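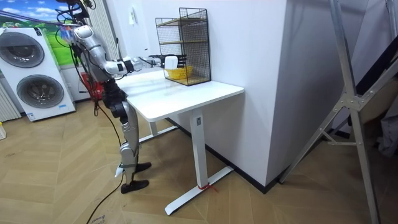

4. Setting up the reach-and-place bench

This section covers placing the desk and shelf, hanging the cables, and running the first arm test at low speed. Finish Section 3 (Joint zeroing) first. If you skipped it because your kit came from the Burnley workshop already zeroed, do it anyway. Transport shifts the shoulder.

You will need:
The assembled Kirninora upper body and legs
A desk with a flat top
A wire shelf unit, any colour
One light cup with no handle
Masking tape and a washable marker
A second person for steps 6 to 14

4.1 Placing the desk and shelf

1. Choose a hard, level floor. Timber, vinyl and concrete are all fine. Carpet lets the feet sink unevenly and the balance readings will drift.

2. Set the desk with one side near a wall. If it is a sit-stand desk, set the height now and unplug the motor. The arm test does not know the desk can move.

3. Stand the shelf on the desk with its open side facing the robot. The front edge should be at least 200 mm in from the edge of the desktop.

4. Push down on each corner of the shelf. If it rocks, pack the low corner with card until it stops.

Note: Leave the upper shelves bare for the first test. A basket on the lower level is fine as long as it stays clear of the reach path.

4.2 Hanging the cables

5. Switch off at the wall and check that the status light on the Rothe power box has gone out.

6. Have your helper steady the robot at the hips while you route the main bundle upwards from the top of the body. Leave enough slack for the torso to turn fully both ways.

7. Run the long cable down the body and away across the floor behind the robot. Keep it clear of both feet.

8. Turn the torso by hand, left then right. Watch the bundle where it passes the head and shoulder. If it catches, re-tie it higher and try again.

CAUTION: The cable bundle is not a support. It will not hold the robot if it falls.

4.3 Marking the foot positions

9. Stand the robot at the side of the desk, facing the shelf, with one foot ahead of the other. The toes should not be under the foot bar of the desk.

10. Tape around both feet, then write the date and run number on the tape. You can write straight on a sealed floor, but test the marker in a corner first. Dayana Varela's first set of marks took a whole afternoon and a bottle of metho to get off.

4.4 First arm test

CAUTION: Keep hair, sleeves and lanyards away from the hand. The fingers close with enough force to bruise.

11. Put the cup on the desk just in front of the shelf, upright and empty.

12. Switch on. Wait for the Zalska controller to finish its self-check, which takes up to 40 seconds.

13. Set the speed limit to the lowest value and load the program REACH 1. Your helper holds the stop button from here on - not on the desk, in the hand.

14. Press Start. The arm should lift, extend and stop with the fingers on either side of the cup.

15. If the hand stops short or overshoots, press Stop and measure the gap. Enter it as the reach offset and repeat from step 11.

Note: An offset of more than 40 mm means the shoulder zero is out. Go back to Section 3 - do not keep adding offset.

16. When three runs in a row stop in the right place, turn on finger closing and run REACH 2.

If the controller shows error 394, the wrist connector is loose. Switch off at the wall before reseating it.

Steps 9 and 15 were revised 7 Mar 2019 with corrections from Samina Minhas and Stellan Solheim. Shelf placement is continued in Section 5.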